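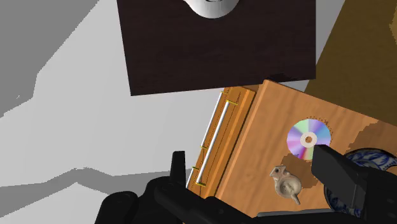
Vastwood Residents' Furniture Workshop: Reviews and Notes

Review: Travon hardwax oil, satin, one litre tin

We have used the Travon oil on pieces in the workshop since September, and members keep asking whether it is worth buying for use at home. The short answer is yes for tops and shelves, and no for the insides of drawers.

The tin costs 388 rand from Ngcobo Hardware. The Flornach oil we used before is cheaper but comes in a smaller tin, and it needed an extra coat on nearly everything. Sibusiso Steyn still prefers it for chairs as it dries less shiny on turned legs. I have not found the difference large enough to keep both on the shelf.

What the maker says

The label asks for two thin coats with a night between them. It says the oil can be used on bare or previously oiled wood but not over varnish. A sideboard that came in with old varnish on the sides had to be stripped first. Nomvula Maluleke tried a small patch on the back without stripping and it stayed tacky for a week, so the label is right about that.

Putting it on

The oil settles in the tin and has to be stirred, not shaken. Shaking puts bubbles in it and the bubbles show on dark wood. We stir with a flat stick, right down to the bottom, and again halfway through the job.

A lint-free cloth works better than a brush on flat surfaces. Put a little on, spread it along the grain, leave it for ten minutes and wipe off everything that has not gone in. Most of the poor results we have seen came from leaving too much on. Kirsty Farquharson's first bookcase had ridges along the front edge where the oil had run and set, and she had to sand them back with 240 grit.

Before the first coat, sand to 180 and stop there. Going finer than that closes the surface and the oil sits on top. Between coats a light rub with a grey pad is enough.

Drying

In the workshop, with the windows open, the first coat was dry to the touch by the next morning. On a damp week it took until the evening. It smells fairly strong for the first day and faintly for several more. Inside a drawer or a closed cupboard the smell stays for weeks, and clothes pick it up. For those parts use shellac, or leave the wood bare.

Used cloths must be laid out flat outdoors to dry, or put in the metal bucket of water by the back door. They can catch fire on their own if they are left in a heap. Please do not put them in the bin under the bench.

How it wears

The tea table in the members' room was oiled with two coats and has been in use ever since. Cups have left no rings. A hot pan left a pale mark, and this came out after a rub with the grey pad and a little fresh oil. With varnish we would have had to do the whole top again, so this is the main point in favour of the Travon.

Red wine left overnight did stain it. Shireen Xaba got most of the stain out but the spot can still be found if you know where to look.

Colour

On pale wood it adds some warmth, much as a wet cloth would. On pine it goes more yellow than I would like, and the maker's white-tinted version may be better there, though we have not bought any. On dark stained wood it changes very little. Always test it on the underside first, particularly over a water-based stain, which can lift a little on to the cloth.

Storage

Once opened, the oil forms a skin if the lid is not pressed down all the way. We lost the last third of our second tin like this. Wipe the rim before closing it and tap the lid down with a mallet over a bit of scrap. Nosipho Engelbrecht now pours what is left into a smaller jar, filled to the top, and hers has kept well.

Good points

Easy to repair in patches
Goes on with a cloth
No rings from cups

Bad points

Smell lingers in closed spaces
Yellows pine
Skins over quickly in a part-used tin

Score: 4 out of 5

Members can buy a small jar from the workshop tin for 60 rand, enough for two coats on a bedside table. Bring your own jar with a tight lid and write your name in the book. The wax paste from the same maker is on order and will be reviewed once we have used it on a few pieces.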